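Lirnar Sewing Help Desk
Ticket 249: Piltley 329 skipping stitches on thick seams, then stopping with E9
Status: Solved
Share (9) | Comments (2) | Print this ticket | E-mail this ticket

Opened Sun 2 August by the machine's owner

Hello! First, I love this machine. I bought my Piltley 329 secondhand in April and have sewn on it nearly every day, so please read all of this as coming from a fan with a problem.

It sews beautifully on cotton, linen, canvas and a horrible slippery curtain lining I would rather forget. On jeans it goes fine along the flat parts, then skips a run of stitches the moment the foot climbs onto a thick seam. If I keep going, it makes a clunk, stops, and shows E9. I'm hemming and mending a stack of denim and also making drawstring bags with heavy cord casings, so thick spots are pretty much my whole summer.
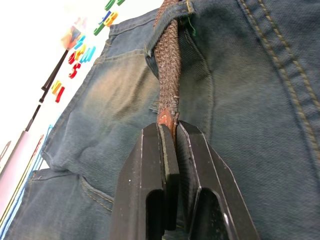
Brown braided cord, then blue jeans.
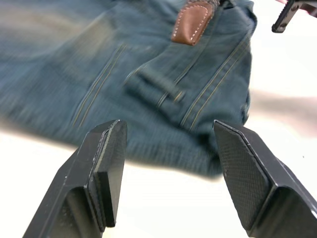
Details, as asked for on the form:

Machine: Piltley 329, computerized, with the standard metal foot
Thread: Chae all-purpose polyester on top and in the bobbin
Needle: universal, the one that was in the machine when I got it (yes, I know)
Stitch: straight, medium length
When it happens: crossing side seams and belt loops, every time
When it doesn't: any single layer, or two layers folded flat

The manual says E9 means "motor overload, remove fabric and rethread." I have removed fabric and rethreaded so often that I can do it while holding a conversation. The error clears when I switch off and on, and comes back at the next seam.

I'd really like to fix this at home if I can. The closest repair shop is a long drive and has a waiting list, and I'm happy to take covers off as long as somebody tells me which ones.

--- Reply from Lirnar help desk ---

Thanks for the clear write-up. Skipped stitches and an overload code can have separate causes, so please work through these one at a time and sew a test seam after each:

- Fit a new jeans needle, flat side to the back, pushed all the way up.
- Rethread with the presser foot raised.
- Take off the needle plate and clean out the bobbin area.
- Turn the handwheel toward you with no thread and no fabric. Tell us if it feels stiff at any point.

Please don't oil anything yet. Keep your test scraps and write on them which step they belong to.

--- Update from owner: needle ---

Done! I put in a new jeans needle and compared it with the old one under a lamp. The old one had a tip like a crayon. I feel bad for every piece of fabric that met it.

Test seam on a scrap cut from a worn-out leg, folded over so it had a proper hump: much better. It used to skip all the way over the hump and now it only skips at the very top, where the foot tips back before coming down the other side. The thread isn't shredding anymore either, and I hadn't mentioned that because I thought denim simply did that.

E9 still shows up if I go fast. If I creep over the hump it gets across, but the motor hums and complains.

So that's half a win, and I'm delighted with half a win.

--- Update from owner: threading ---

I was sure I'd been threading it right. I had been threading it with the foot down. The tension discs are closed when the foot is down, so the thread was riding on the outside of them, and I'd been turning the tension up and up to make up for it. With the foot raised, the thread dropped in with a tiny click I had never heard before.

Then of course the tension was far too tight and the seam puckered. I put the dial back to the middle mark and the stitches came out even on both sides. Look at the back of a seam sometime when it's right, it's so satisfying!

No change to the E9 problem from this step, as far as I can tell. The skipping at the top of the hump is the same too.

--- Update from owner: cleaning ---

Oh my goodness. The lint.

I took off the needle plate (two screws, and the little screwdriver that comes with the machine does fit if you hold it flat) and there was a pad of gray felt packed under the feed dogs. It came out in one piece. I had been brushing out the part you can see through the bobbin cover and feeling very tidy about it. Underneath was a different story, and I think most of it was there long before me, given that it had purple and yellow in it and I've sewn nothing purple or yellow.

There was also a snippet of thread wound around the shaft behind the hook. I could see the end of it but couldn't get hold of it with my fingers. Tweezers worked, slowly, turning the handwheel a little at a time as it unwound. It was longer than I expected.

I used a brush and the tweezers only. No canned air. I read on another ticket that it blows the fluff deeper in, and after seeing that felt pad I believe it.

--- Update from owner: handwheel ---

With everything clean and no thread, the handwheel goes around smoothly. Before the cleaning there was a spot near the bottom of the needle's travel where I had to push. I had assumed that was how the machine felt! It's gone now.

Test seam at full speed over the hump: no clunk, no E9. I did it again on a thicker scrap and then again on a belt loop I'd unpicked and folded. No E9 on any of them. I may have cheered.

What's left is the skipping at the top of the hump. It's small, just a stitch or two, but it's on the outside of the hem where it shows.

--- Reply from Lirnar help desk ---

Very good progress. The wound thread would have put load on the motor and is the most likely reason for E9. Please check that area again after your next big project.

The remaining skips sound like the foot tilting. When the front of the foot is higher than the back, the fabric lifts with the needle and the hook misses the loop. Try leveling the foot with a folded scrap behind it as you start up the seam, then in front of it as you come down. If your foot has a small black button on the side, push it in while the foot is lowered and level, and it will lock flat until it clears the seam.

A walking foot may help as well, but try the above before buying anything.

--- Update from owner: leveling ---

My foot has the button! I've owned this machine for months and thought it was a rivet.

The folded scrap method works wonderfully. I made a little block by stacking denim offcuts and zigzagging them together, and I keep it next to the machine. Slide it in behind, sew up onto the seam, stop with the needle down, lift the foot, move the block to the front, carry on. It sounds fussy written out, but after a few goes my hands did it without me. The button does the job faster on the way up, though I still like the block for coming down.

Results on my labeled scraps:

Flat denim: perfect
Side seam with block: perfect
Side seam with button only: perfect going up, one loose stitch coming down
Belt loop with block: good, needs slow speed
Cord casing, stitching close beside the cord: wobbly line, no skips

The wobble on the casing is me. The standard foot rides up against the cord and slides off, so I moved the needle position over and it got straighter. I'll borrow a zipper foot and try that next, it seems the obvious tool for the job.

--- Update from owner: walking foot ---

I know you said not to buy anything, and I didn't! A neighbor lent me a Wadance walking foot. It took me longer to attach than all the cleaning did, mainly getting the little arm over the needle clamp screw. Once on, it handled the layers very evenly. The top layer used to creep forward and leave me with a tuck at the end of a hem, and with the walking foot both layers finished together.

It's noisier than I expected and it doesn't fit into tight places like the narrow end of a child's pant leg. For ordinary hems I think the new needle and the block are plenty. I'd use the walking foot for long straight runs and quilts.

--- Update from owner: final check ---

Finished three pairs yesterday, side seams and all, at a normal speed, on the same needle. No E9 and no skips on the outside. One skip on the inside of a back seam where I got cocky and left the block on the table.

I've put a strip of masking tape on the front of the machine that says FOOT UP TO THREAD. I've also started lifting the needle plate whenever I finish a batch of denim, and there's a surprising amount of blue fluff in there every time, even after a short session.

Please go ahead and close this. Thank you so much for the step-by-step approach. I would have changed everything at once and never known about the thread on the shaft.

--- Reply from Lirnar help desk ---

Closing as solved. Causes noted: blunt universal needle, threading with the foot down, lint and thread wrapped behind the hook, foot tilt on seams.

Comments (2)

Just did the foot-up thing on my older Piltley and heard the click too. Years of bad tension! Going to pull the plate off tonight and see what's living under there.

Does the denim block work for canvas tote straps? I get skips in the same place, right where the strap folds under, and my foot doesn't have the button.

Print this ticket | E-mail this ticket | Share (9)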